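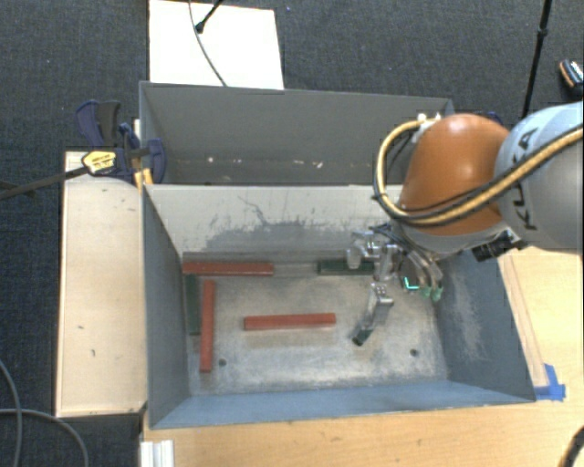

Do the admission registers of a closed children's home still have to be kept somewhere?
They are usually kept, but not always in one place. When a home shut, the registers normally passed to the body that ran it or to the county record office.

Posted by Maite Gallardo, 11th March

I am tracing two sisters who entered the Gaete girls' home as children. The annual reports name the subscribers but not the girls. Where would the case papers be, and are they open?

Renji Kaneko
Start with the catalog of the record office for the county where the home stood, and search under the name of the managing charity as well as the name of the building. Homes changed names often, and a register may be filed under the first one. Case papers are commonly closed for longer than the printed reports - 90 years from the last entry is what I was given for the Climurlow home. The clock runs from the end of the volume, so an early admission in a late volume can still be closed. Next of kin can apply for a copy of a single entry. Mine took roughly 4 weeks.

Setsuko Yoshida
Try the census. My grandmother was in it as "inmate".

Yuzuki Kobori
Adding to Renji's answer: check the school log books too. Girls from the home probably attended the nearest parish school, and those logs record arrivals and departures by name. If the sisters were sent into service, the leaving book should give the employer and the town. At Climurlow it was a separate volume, cataloged with the accounts.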